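Robotic disassembly cell (equipment planning)

Planning for a robotic disassembly cell covers the purchase of the arm, gripper, bench and fixtures used to take apart discarded computers.

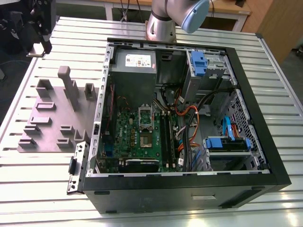 Budgets usually separate the arm from its tooling. At the Weria workshop in Bustos, tooling and fixtures took up to 70 percent of the first request, prepared by Lorena Arancibia.

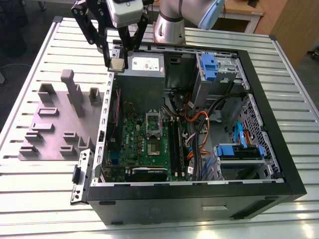
Fixture plates are costed per computer model, and spare gripper fingers are ordered in sets of 4. Delivery is planned over 6 months, with installation in August.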